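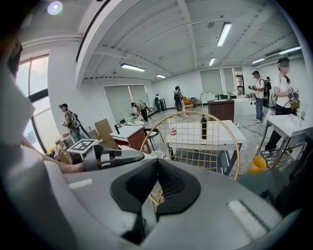
Tips for the software side of hand-held gripper work

Start the tracking software before anyone picks up a gripper, and let it find the marker cubes first. If you have several people in backpacks moving through one big room, give every recording its own folder name. We did 119 in one afternoon and I was so glad of those names!

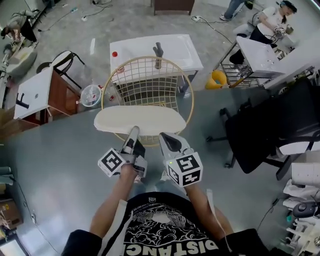
Jerkport, April

Cushions are a lovely first task for a planner (soft, forgiving, easy to see against a gold wire chair). Have the software log both grippers on one clock, and check the two tracks against each other every 11 recordings or so. Keep the marker cubes turned where a camera can read them, and wipe them with a dry cloth. When a track jumps, look at the raw video before you touch any settings. I once spent a whole evening in Milunora, our replay tool, fiddling with a filter, and the trouble was a smudge.

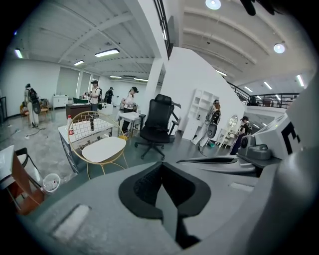 Office chair, wire chair and plenty of ceiling lights.

Lock your exposure under lights like these, and save a copy of the settings file with each batch.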